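Prevcombe Catering Supply
Breakfast and Beverage / Toasters / Two-Slice

Two-Slice Toaster, Brushed Stainless Steel (Bear)
Stock no. 2037
Availability: in stock at the Lutudach warehouse

Overview

Compact two-slice toaster for staff kitchens, guest rooms, small meeting suites and similar light-duty locations. Brushed stainless-steel body on a darker gray base. Side-mounted lever. Supplied with an attached cord, ready to use after the first-use procedure given further down this page.

This item is sold for light-duty use only. For a breakfast service of more than a dozen covers, see the conveyor models under stock no. 1232.

Body and finish

The housing is a rounded rectangular box with curved vertical edges. The brushed finish hides fine scratches better than a mirror finish but will show fingerprints near the lever, where the unit is handled most. A polished rim runs around the bread slots. The front carries a band of small perforations near the top and a small printed Bear logo; the lower part of the front panel is plain and can be wiped in one pass.

Feet under the base hold the body slightly clear of the counter. Check that all feet are in contact with the surface before use. On uneven stone or tile, place the toaster on a flat heat-resistant board.
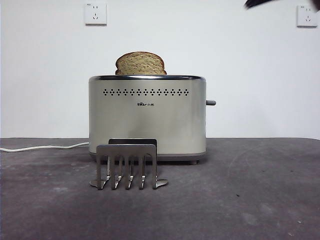
Bread size and slot fit

Standard sliced sandwich bread and whole-grain tin loaves fit without trimming. Slices from a domed loaf should be loaded with the flat side down and the crust upward. Do not force a slice into the slot. Bread that has to be pushed past the rim is too thick and will not clear the guides on the way up.

Not suitable for:
Buttered or filled bread
Pastries with icing or a sugar glaze
Rolls that have not been halved
Foil trays or toaster bags

Seeded and multigrain loaves shed more than white bread. Where these are the main bread in use, empty the crumbs at the end of each day. With white bread, twice a week is sufficient.

Operation

Load the bread. Press the lever down until it holds. The lever will not hold if the unit is not connected to power. At the end of the cycle the heating stops and the bread is raised.

Short slices may stay partly inside the slot after the cycle ends. Unplug the unit, let it cool and lift the bread out with wooden tongs. Metal utensils must not be inserted at any time.

When toasting one slice only, expect the side facing the empty slot to color slightly faster. Reduce the setting by one step if an even result matters. Bread taken directly from the freezer needs one step more than fresh bread from the same loaf.

First use

Remove all packing material, including any card inserts in the slots. Wipe the exterior with a damp cloth and dry it. Run two empty cycles at the highest setting with a window open or the extractor on. A light odor during the first cycle is normal. Allow the unit to cool fully between cycles.

Placement

Keep the toaster clear of curtains, paper towel holders and wall cabinets. Leave at least a hand's width between the body and the wall, and do not place it directly below a shelf. The cord must not lie across the top of the unit or touch the metal body during use. Route it behind the toaster and to the nearest outlet. Extension cords are not recommended.

The body becomes hot in use. Move the unit only after it has cooled, holding it by the base.

Cleaning

1. Unplug and allow to cool.
2. Turn the unit over above a bin or sheet of paper and tap the sides lightly to release loose crumbs.
3. Wipe the body with a soft, damp cloth, following the direction of the brushing.
4. Dry with a second cloth.

Do not immerse. Do not use steel wool, scouring powder or chlorine cleaners on the stainless steel. Water spots can be removed with a little white vinegar on a cloth. Keep all liquids away from the slots and the front perforations.

Electrical

Check the voltage on the rating label against the local supply before connecting. Units ordered for sites outside the standard delivery area may need a different plug; state the country on the order form. Do not cut or replace the plug yourself. A damaged cord takes the unit out of service.

Accessories and related items

Wooden toast tongs, stock no. 811
Alipour heat-resistant counter board, small
Alipour heat-resistant counter board, large
Stisent microfiber cloths for stainless steel, pack
Conveyor toaster, stock no. 1232

Customer notes

"Bought for the second-floor kitchen. Takes our usual whole-grain loaf. The short end pieces need tongs." Naveed Naqvi

"Finish has held up to daily wiping since July. I would have liked a longer cord." Benedita Patrício

"Fine for two people, slow for ten. Ordered a second one for the other end of the counter." Sadia Paracha

Ordering and returns

Sold singly. Orders received by noon on a working day leave Lutudach the same afternoon. Unused units in original packing may be returned for credit within 52 days of delivery. Units that have been used with bread cannot be restocked and are handled as warranty cases only.

For warranty cases, send the stock number, the order number and a short statement of the fault to Arsalan Mirani in after-sales. Do not ship a unit back until a return number has been issued. Empty the crumbs before packing.

Quantity pricing and standing orders: Babar Gondal, trade desk.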